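How much room should I leave around a big table?

Henrique Cordeiro
Mon 2 February
We're moving to Wanmont in June and I'd love one big table for meals, sewing and homework, all in the same room. My husband thinks it will swallow the place. How much floor do you leave on each side so people can get by? And is a white top a mistake with two kids?

Eduardo Henriques
Welcome to Wanmont, you'll like it! We had just the same worry. I'd leave around 390 dollars in the budget for decent chairs, and put masking tape on the floor before you buy anything – walk around it for a few days, pull out a chair, carry the laundry past. We ended up going 20 inches shorter than planned and have been glad of it every single day. White is fine if you wipe up the tomato sauce the same evening (ask me how I know).
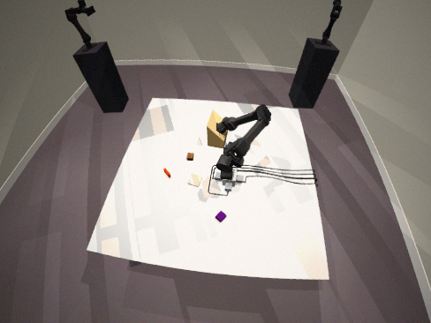
Big white table, middle of the room, baseboards in a pale trim.

Fulby
I'd push it against the wall, personally. You get a lot more floor that way and you can always drag it out for company. No opinion on white, ours is oak and it stains too.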